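Keeping a big work table clear, and what to put on it?

Asked in May, 2 answers

I have a large table with a smooth brown mat on it and it never stays tidy. There's a mug tree, a light-blue cup, and a storage tin shaped like a drink can that rolls when it's on its side. Does the mug tree belong on the table at all, or should it go on a shelf? The shelf is a Vamton one, 96 cm long, already fairly full.

Answer 1 (4 votes)
Leave the mug tree out but keep it to one end. Hang the cup up as soon as it's dry. Anything round should be stood on its end — mine rolled off and dented. I wipe the mat with warm water and a drop of washing-up liquid, then go over it with a dry cloth. Mine looks like this with things on it.
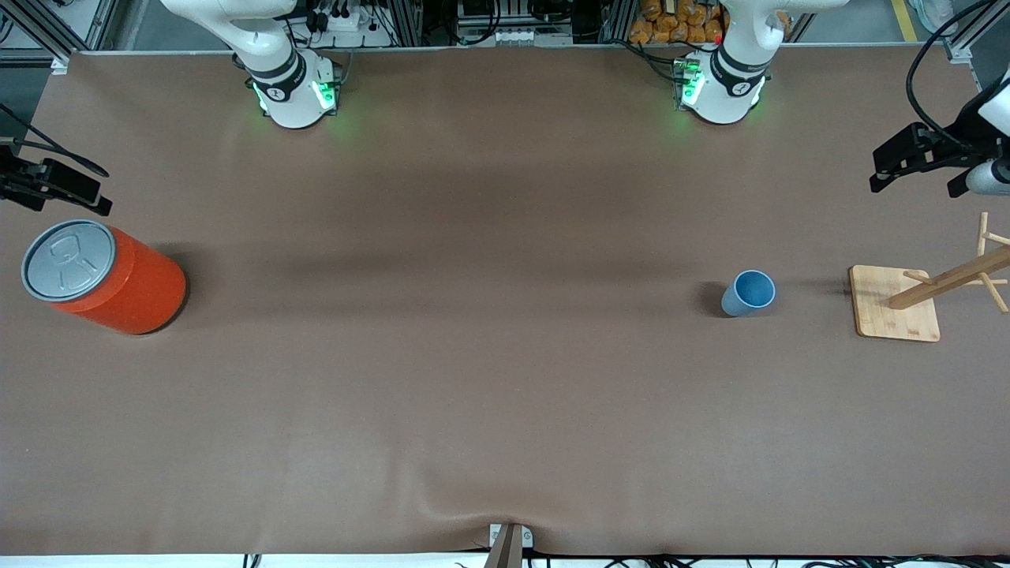
Nuttall: I'd skip the washing-up liquid. It left streaks on my mat and I had to rinse it twice. Plain water is enough unless you've spilt tea.

Answer 2 (0 votes)
Get a bigger shelf. Penano do one.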